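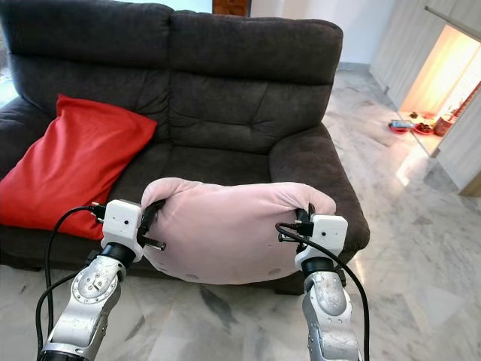 Average speed cameras on the Beltemer road — anyone seen the figures?

Fashola_Lane
The council has put out the first results for the stretch between Beltemer and Pamelell. 1,880 notices since the cameras went live, 231 of them in the 30 limit past the school. Injury crashes are down to 2. I was against them but that looks like a decent result to me.

jillow_rider
One year proves very little. The resurfacing was done at the same time and the old surface was awful when it rained. I'd want three years before giving the cameras any credit.

mudflap
Resurfacing normally makes people go faster. I cycle that road most mornings and the overtaking is calmer than it was.

jillow_rider
Calmer on the straight, maybe. The Jillow junction is as bad as ever and there's no camera covering it. That's where most of the bumps happen.

kerbside
Agree about the junction. I sent in the council's survey in December asking for a right-turn lane and got a standard reply. Filled it in at home on the sofa — took ten minutes, so worth doing if they open it again.
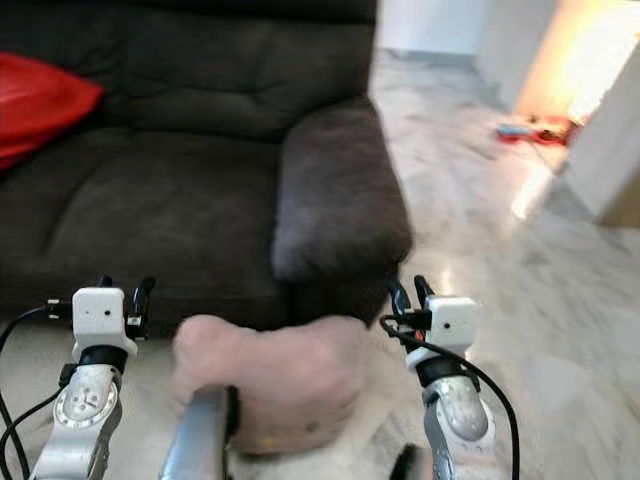

The sofa, red cushion at the left-hand end

Fashola_Lane
Is the survey the same one that asked about lighting?

kerbside
Yes, second page. There's a comments box at the bottom for anything else.

mudflap
I'd take lighting over a turn lane. You can't see the kerb there after five.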